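Girkuto Play Sushi Set
User guide, revised 2021-03-31
Text: Prys Rosser, for Lenia

2. Laying the table

Before you start, please read the safety page in Section 1. The full set weighs 1,996 g in its carton, so a small child should not carry it alone.

You need a flat table which does not move when you lean on it. A dining table is good. A folding tray on the knees is too soft and the pieces will roll.

2.1 Bowl, box and cup

1. Wipe the table with a damp cloth and let it dry.
2. Put the small box with the round knob at the back of the table. The knob must look to the player.
3. Put the bowl to the left of the box.
4. Put the cup to the right of the box, close to it but not touching.
5. Keep 10 cm free between these things and the back edge of the table.

Note: The bowl is light and can be pushed away by a sleeve. If this happens often, put a thin kitchen cloth under it.

2.2 Board and sushi

1. Lay the white board in front of the box, with the long side to the player.
2. Take three sushi pieces and put them on the board in one row. They do not need to be exactly straight.
3. Turn all pieces the same way, so that the end with the filling can be seen.
4. Lay the knife at the far side of the board. The handle may go over the edge of the board, but not over the edge of the table.
5. Keep the carrot and the other vegetables off the board until they are asked for.

Caution: Small pieces. Do not leave the set on the table when children under three years are in the room.

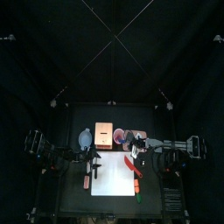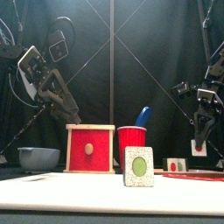
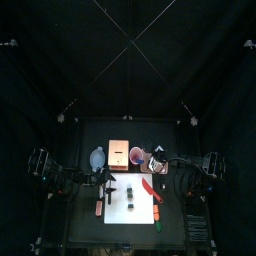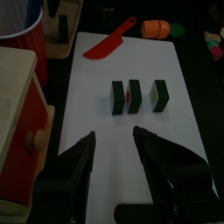
Last picture: three sushi pieces on the white board, with the red knife near the top edge (steps 2 to 4 of 2.2).

2.3 Playing with two persons

1. One player sits at the left and one at the right. The board stays between them.
2. The first player names a piece, for example "the one with the red dot".
3. The second player picks it up and puts it in the bowl.
4. When the board is empty, change the roles and lay the row again.

Note: With younger children, begin with only 2 pieces. When they know the names well, add the vegetables from the Eynon garden bag (sold separately).

The knife is a toy and has no sharp side. Still, please show the child to hold it by the handle and to lay it down before passing it to another person.

2.4 Putting away

1. Count the sushi pieces against the list inside the carton lid.
2. Wipe the board and the knife with a cloth and a little mild soap. Do not put them in the dishwasher.
3. Do not put the box in water. Its red front may be brushed with a dry, soft brush.
4. Place the small pieces in the cloth bag and close the string.
5. Put the board at the bottom of the carton, then the box and the bowl, and the bag on top.

Caution: Do not dry any part on a radiator or in an oven.

If the knob has become loose, turn it by hand to the right until it stops. Do not use glue. A new knob can be ordered from the Batlow spare parts desk; please write the order number 2-K on the form at the back of this guide.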